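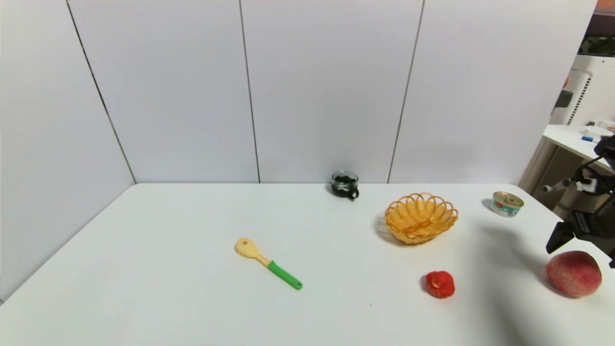 살림 > 정리·수납 > 작은 테이블

바구니 하나로 구석 테이블 치우기: 되는 부분과 안 되는 부분

분류: 정리 방법 | 태그: 라탄바구니, 조리도구, 구석테이블, 소품정리

바구니 하나만 있으면 정리가 끝난다는 글을 그동안 꽤 많이 읽었다. 읽을 때마다 바구니를 샀고, 살 때마다 바구니 안이 두 번째 서랍이 되었다. 그러니 이 글은 바구니를 권하는 글로 읽지 않았으면 좋겠다. 이미 집에 바구니가 하나 있고, 벽 구석에 붙여 놓은 작은 흰 테이블이 있고, 그 위에 서로 상관없는 물건이 올라와 있는 사람을 위한 순서다.

내가 기준으로 삼은 물건은 이렇다. 초록 손잡이에 연노랑 머리가 달린 조리도구, 짙은 초록색 내용물이 든 작은 유리병, 흰 라벨이 붙은 짧은 깡통, 복숭아, 빨간 토마토 비슷한 것, 그리고 타원형 바구니. 종류가 이만큼 제각각이면 수납 책에 나오는 "같은 것끼리 모으기"는 첫 단계부터 막힌다. 같은 것이 없으니까.

처음에 이 방법을 알려 준 사람은 Nighat Memon이다. 원래 방법은 여덟 단계였는데 내가 해 보니 절반은 기분을 위한 단계였다. 물건에게 고맙다고 말하는 단계도 있었다. 뺐다.

준비물

- 바구니 1개. 손잡이가 없어도 된다. 새로 사지 말 것.
- 물기를 꼭 짠 행주와 마른 행주
- 마른 칫솔이나 부드러운 솔
- 물건을 잠시 옮겨 둘 쟁반이나 의자

라벨지는 넣지 않았다. 물건이 몇 개 되지 않는 테이블에 라벨을 붙이면 라벨을 읽는 시간이 물건을 찾는 시간보다 길어진다. 전용 세정제도 마찬가지다. Tando에서 나온 흰 상판 전용 세정제를 4000원 주고 써 본 적이 있는데, 미지근한 물에 주방세제 한 방울 푼 것과 무엇이 다른지 끝까지 알 수 없었다. 향은 달랐다.

1단계. 테이블에 왜 올라와 있는지부터 따진다

대부분의 글은 "일단 다 꺼내라"로 시작한다. 테이블은 이미 다 꺼내져 있는 상태다. 그래서 꺼내는 일은 건너뛰고, 물건마다 두 가지만 확인한다.

가. 이 물건을 이 테이블에서 쓰는가.
나. 다른 자리가 이미 정해져 있는가.

가에 해당하면 남긴다. 나에 해당하면 그 자리로 간다. 둘 다 아니면 바구니 후보가 된다. 둘 다 맞는 물건이 가끔 나오는데, 그럴 때는 나를 따른다. 가를 따르면 테이블에서 쓰는 물건이 계속 늘어난다. 나도 처음에는 "여기서도 쓰니까"라는 말로 절반을 남겼고, 며칠 뒤 테이블은 원래대로였다.

"설레는가" 같은 질문은 하지 않는다. 깡통을 보고 설렌 적이 없고, 그렇다고 깡통을 버릴 수도 없다.

2단계. 먹는 것과 먹지 않는 것을 가른다

모양이 아무리 비슷해도 진짜 음식과 장식용, 놀이용 모형은 따로 둔다. 요즘은 모형이 잘 나와서 과일 모양만 보고는 모를 때가 있다. 집에 아이가 있으면 더 그렇다. 손에 들어 보면 대개 무게로 알 수 있고, 그래도 모르겠으면 냄새를 맡는다.

진짜 과일이라면 바구니 바닥에 여러 개를 쌓지 않는다. 복숭아는 특히 그렇다. 눌린 쪽부터 물러지는데 바구니 안에서는 그 눌린 쪽이 아래로 가 있어서 보이지 않는다. 한 층으로만 놓고, 엮은 바닥이 울퉁불퉁하면 천을 한 장 깐다. 잡지에 나오는 산처럼 쌓인 과일 바구니는 찍고 나서 바로 내렸을 거라고 나는 생각한다. 증거는 없다.

토마토도 과일과 같이 둘지 말지를 두고 말이 많다. 냉장고에 넣으면 맛이 죽는다는 쪽과 한여름에 무슨 소리냐는 쪽이 있는데, 8월의 우리 집 부엌에서는 뒤쪽 말이 맞았다. 하루이틀 안에 먹을 것만 밖에 둔다.

모형이라면 이야기가 간단하다. 쌓아도 되고 뒤집어도 되고 며칠 잊어버려도 된다. 바구니 하나로 끝난다는 말이 제일 잘 맞는 경우가 여기다. 다만 진짜와 섞지 않는다. 한 바구니에 반반으로 담아 두면 언젠가 누군가는 모형을 씻고 있고, 누군가는 진짜를 블록 상자에 넣는다.

3단계. 유리병과 깡통은 바구니에 넣지 않는다

이 부분에서 원래 방법과 갈라진다. 원래 방법은 "작은 것은 모두 바구니로"였다. 병과 깡통까지 넣어 보면 문제가 금방 나온다.

유리는 다른 물건과 부딪힌다. 깡통은 테두리가 단단해서 과일을 찍는다. 그리고 둘 다 혼자 잘 서 있는 물건이다. 스스로 서는 물건을 굳이 기우뚱한 바닥에 넣을 까닭이 없다.

그래서 이렇게 한다.

1. 병과 깡통은 테이블 안쪽, 벽에 가까운 줄에 세운다.
2. 벽에 딱 붙이지 않는다. 손가락 2개가 들어갈 틈을 둔다. 행주가 지나갈 자리다.
3. 깡통은 뚜껑이 위로, 글씨가 앞으로 오게 세운다. 눕혀 두면 굴러가지 않더라도 자꾸 밀린다.
4. 손잡이 달린 병은 손잡이를 자주 쓰는 손 쪽으로 돌린다.

4번은 나도 반쯤만 믿는다. 손잡이 방향을 맞춰 두면 집기 편하다고들 하는데, 식구가 둘만 되어도 한 사람이 쓰고 나면 방향은 제멋대로다. 맞추는 데 일 초도 안 걸리니 그냥 한다.

잎이나 해조류처럼 생긴 마른 재료를 유리병에 담아 밖에 두는 집이 많다. 보기에는 좋다. 빛과 습기에는 좋지 않다. 밀폐되지 않는 병이라면 일주일 안에 쓸 만큼만 덜고 나머지는 봉지째 어두운 찬장에 둔다. 병을 가득 채워야 예쁘다는 조언은 병을 파는 쪽에서 나온 것 같다.

4단계. 조리도구의 자리를 정한다

긴 도구가 가장 골치다. 바구니에 넣으면 손잡이가 튀어나오고, 튀어나온 손잡이에 소매가 걸리면 바구니가 통째로 따라온다. 그렇다고 테이블 위에 그대로 두면 다른 물건이 그 둘레로 모인다. 길쭉한 물건 하나가 비스듬히 놓여 있을 때 테이블은 실제보다 훨씬 좁아진다.
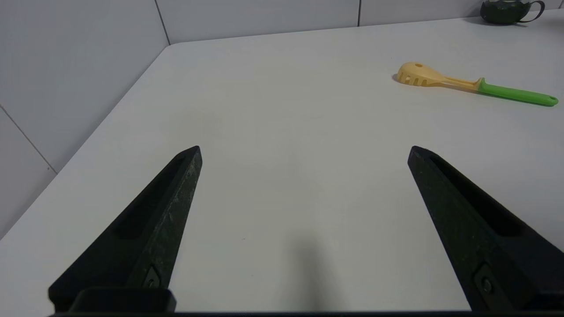 손잡이 끝에 구멍이 있는 도구라면 거는 게 제일 낫다. 고리는 벽보다 테이블 옆면에 다는 편을 권한다. 벽에 달면 도구에 남은 물이 벽을 타고 내려와 줄눈이나 이음새에 머문다. 옆면에 달면 떨어져도 바닥이다. 닦기 쉽다.

접착식 고리를 쓸 때는 다음 순서를 지킨다.

1. 붙일 자리를 물행주로 닦고 마른행주로 다시 닦는다.
2. 포장에 적힌 시간만큼 말린다. 적혀 있지 않으면 저녁에 닦고 아침에 붙인다.
3. 붙이고 바로 걸지 않는다. 하루 둔다.
4. 하루 뒤에 가장 가벼운 것부터 건다.

3번을 건너뛰고 "불량"이라는 후기를 쓰는 사람이 많다. 나도 그랬다. 반대로 3번을 지켰는데 떨어진 적도 있으니, 광고에 적힌 하중은 절반만 믿는 게 속 편하다.

걸 데가 없으면 눕혀 둔다. 이때는 테이블의 뒤쪽 모서리와 나란히, 벽을 따라 눕힌다. 대각선으로 두지만 않아도 자리가 꽤 생긴다. 파스타를 건지는 집게살 달린 국자처럼 머리에 턱이 있는 도구는 턱이 아래로 가게 두면 상판에 물 자국이 점점이 남으므로 완전히 말린 뒤에 올린다.

세우는 통은 어떠냐고 묻는 사람이 있을 텐데, 도구가 하나나 둘이면 통이 자리를 더 차지한다. 그리고 통을 두면 거기에 꽂을 것을 사게 된다. Ziltville의 도구꽂이를 들였던 이웃은 꽂을 구멍이 비어 보인다며 뒤집개를 더 샀다. 뒤집개는 이미 있었다.

플라스틱 머리에 작은 구멍이 있으면 그 안쪽을 한번 들여다보는 게 좋다. 전분이나 양념이 굳어 있는 곳이 대개 거기다. 이쑤시개를 돌려 넣으면 빠진다. 연한 색 플라스틱은 토마토소스나 카레에 닿으면 물이 드는데, 햇볕에 말리면 빠진다는 말은 카레에는 어느 정도 맞았고 고추기름에는 통하지 않았다. 베이킹소다 반죽을 발라 두는 방법도 해 봤다. 깨끗해지긴 했는데 반죽 덕인지 그 뒤에 솔로 한참 문지른 덕인지 모르겠다.

5단계. 바구니를 손본다

고리 모양으로 테두리를 엮은 바구니는 예쁜 만큼 귀찮다. 고리마다 먼지가 앉고, 물건을 넣고 뺄 때 꼭지나 끈이 걸린다. 관리법을 찾으면 통째로 물에 담그라는 글과 절대 물을 대지 말라는 글이 나란히 나온다. 둘 다 자신만만하다. 내가 하는 방법은 그 사이다.

- 뒤집어서 바닥을 손바닥으로 두드린다. 부스러기는 이때 거의 나온다.
- 마른 칫솔로 테두리의 고리를 안쪽에서 바깥쪽으로 쓸어 낸다.
- 끈적한 곳만 물기를 꼭 짠 행주로 누르듯 닦는다. 문지르면 결이 일어난다.
- 그늘에서 말린다. 바람이 통하는 곳이면 더 좋다. 드라이어 뜨거운 바람은 쓰지 않는다.

올이 튀어나왔으면 잡아당기지 말고 바짝 자른다. 당기면 옆 고리까지 느슨해진다. 합성 소재로 엮은 바구니라면 물로 씻어도 되는데, 겉만 보고 구별하기 어려운 제품도 있으니 산 곳의 설명을 찾아보는 게 빠르다.

레몬오일을 발라 윤을 내라는 조언도 흔하다. 음식이 닿는 바구니에는 안 바른다. 먼지가 더 잘 붙었고, 과일에서 가구 냄새가 났다.

6단계. 상판과 벽 사이를 닦는다

흰 테이블을 구석에 붙여 두면 뒤쪽과 옆쪽 두 면이 벽에 닿는다. 가운데는 누구나 닦는다. 때가 남는 곳은 벽과 만나는 선이고, 그중에서도 두 벽이 만나는 안쪽 모서리다.

테이블이 가벼우면 한 뼘 앞으로 빼고 닦는다. 무거우면 행주를 얇게 접어 자 끝에 감고 틈에 밀어 넣는다. 안쪽 모서리에서 시작해 바깥으로 나오는 방향으로 움직인다. 반대로 하면 부스러기가 전부 모서리로 모이고, 그걸 꺼내려고 결국 테이블을 빼게 된다.

벽의 이음새는 세로 방향으로만 닦는다. 가로로 문지르면 이음새에 있던 회색 때가 옆의 깨끗한 면으로 번진다. 매직블록을 쓰라는 글이 많은데, 광택이 있는 면이라면 보이지 않는 구석에서 먼저 시험해 봐야 한다. 내 경우에는 닦은 자리만 무광이 되었고, 비스듬히 보면 아직도 보인다.

흰 상판이 관리하기 쉽다는 말과 어렵다는 말도 둘 다 들었다. 얼룩은 잘 보이고 먼지는 덜 보인다. 그 정도다.

7단계. 다시 올린다

순서가 있다. 벽 쪽에 서는 것, 그다음 눕는 것, 마지막이 바구니다.

바구니를 먼저 가운데 놓고 나머지를 두르는 배치가 흔히 나오는데, 이러면 뒤에 있는 병을 꺼낼 때마다 바구니를 넘어가야 한다. 바구니는 병과 깡통보다 앞, 그리고 한쪽으로 치우치게 놓는다. 손이 들어오는 길을 하나 남겨 두는 셈이다. 타원형이면 긴 쪽을 벽과 나란히 한다.

바구니가 비어 있으면 빈 채로 둔다. 이게 제일 어렵다. 빈 바구니를 보면 손이 근질거려서 영수증이나 고무줄이 들어가기 시작한다. 넣을 과일이 없으면 엎어 두라는 사람도 있는데, 나는 그렇게까지는 안 한다. 대신 종이로 된 것은 절대 넣지 않는다는 규칙 하나만 둔다. 영수증 한 장이 들어가면 그날로 우편함이 된다.

잘 굴러가는 둥근 것은 앞쪽 가장자리에 두지 않는다. 모서리가 둥근 테이블은 부딪혀도 덜 아픈 대신, 그 곡선을 따라 물건이 떨어질 때 어디로 가는지 종잡을 수 없다.

얼마나 가는가

솔직한 기록을 하나 남겨 둔다. 이 순서대로 하고 처음 흐트러질 때까지 8일이 걸렸다. 흐트러뜨린 것은 병도 과일도 조리도구였다고 하면 좋겠지만, 새로 산 행주 묶음이었다. 포장을 뜯어 놓고 자리를 정하지 않았다. 1단계의 두 질문을 행주에도 했어야 했다.

다시 정리하는 데는 오래 걸리지 않았다. 한 번 자리가 정해진 물건은 돌려놓기가 쉽다. 여기까지는 바구니 예찬론자들 말이 맞다. 다만 그게 바구니 덕인지는 의심스럽다. 바구니를 빼고 같은 순서로 해 본 주에도 비슷하게 갔다. 과일이 좀 굴러다녔을 뿐이다.

자주 듣는 이야기에 대한 메모

"바구니는 클수록 좋다." 테이블 폭의 절반을 넘으면 바구니를 옮길 자리가 없어져 닦기가 힘들다. 작은 쪽이 낫다.

"뚜껑 있는 바구니를 사라." 과일을 담을 거라면 말리고 싶다. 안이 안 보이고 공기도 덜 통한다. 모형이나 놀이 소품이면 괜찮다.

"투명 용기로 통일하라." 통일하는 데 돈이 들고, 라벨에 적힌 날짜를 잃는다. 깡통은 깡통째로 두는 게 정보가 제일 많다. 따고 나서 남은 내용물만 다른 그릇에 옮겨 냉장고에 넣는다.

"색을 맞추면 깔끔해 보인다." 보이기는 한다. 초록 손잡이를 흰 손잡이로 바꾼다고 도구가 덜 굴러다니지는 않는다. 나는 오히려 튀는 색이 좋다. 흰 상판 위에서 찾기 쉽고, 엉뚱한 데 있으면 바로 눈에 띈다.

"매일 밤 5분씩 리셋하라." 해 보고 두 주 만에 그만뒀다. 장을 봐 온 날에만 한다. 물건이 새로 들어오는 날이 그날뿐이다.

벽에 선반을 달면 어떠냐는 질문은 따로 다루려고 한다. 구멍을 뚫어도 되는 벽인지부터 알아봐야 하고, 우리 집은 아직 집주인 답을 기다리는 중이다.

2021년 8월 22일에 고침: 4단계 접착식 고리 순서에 말리는 시간을 더했다.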